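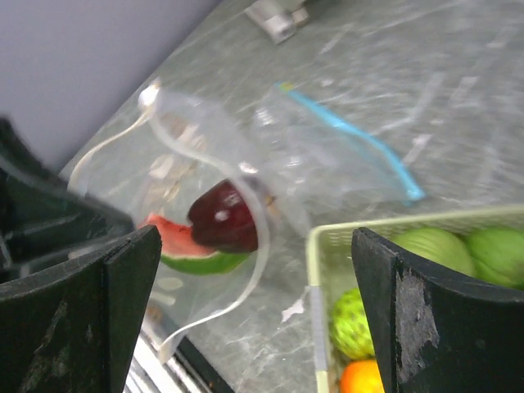
Food Handling and Storage, Unit 4
Handout: Cut and whole produce
Prepared by Rezaul Dewan, revised 2019-10-24

Terms

Whole produce has an unbroken skin or rind. Cut produce has exposed flesh, whatever share of the rind is left on it. A melon wedge is cut produce. A plum is whole until a knife goes in.

Bags

Zipper bags hold moisture close to the food. For cut melon this slows drying at the face. For whole fruit it leaves condensation on the skin, and soft spots follow. Do not store the two in one bag for longer than the trip from counter to refrigerator. Press the seal from one end to the other and check it with a fingertip. Used bags from raw meat are discarded.

Sorting at the table
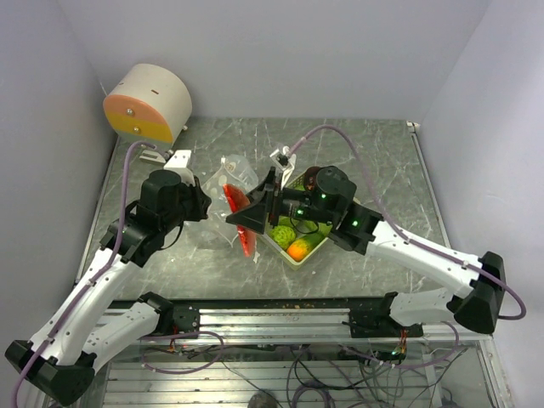 Sorting comes before washing and uses two groups: items for the basket and items for the covered tray. A basket with perforated sides lets air reach the produce and lets rinse water drain, so it suits whole items with firm skins. The yellow-green one has a bumpy green item toward the front and a longer orange and green one beside it. A thin red wedge like a slice of watermelon belongs in the second group — cut faces pick up grit and juice from whatever they touch. Clear bags are opened flat on the table and checked for scraps before they are put aside.

Cold holding

Cut melon goes under refrigeration as soon as sorting is done. Label the tray with contents and time of cutting. Trays without a label are not served.

For next class

Read the Talukder chapter on rinds and surface washing. The February lab sheet has the blank sorting table; bring one copy each.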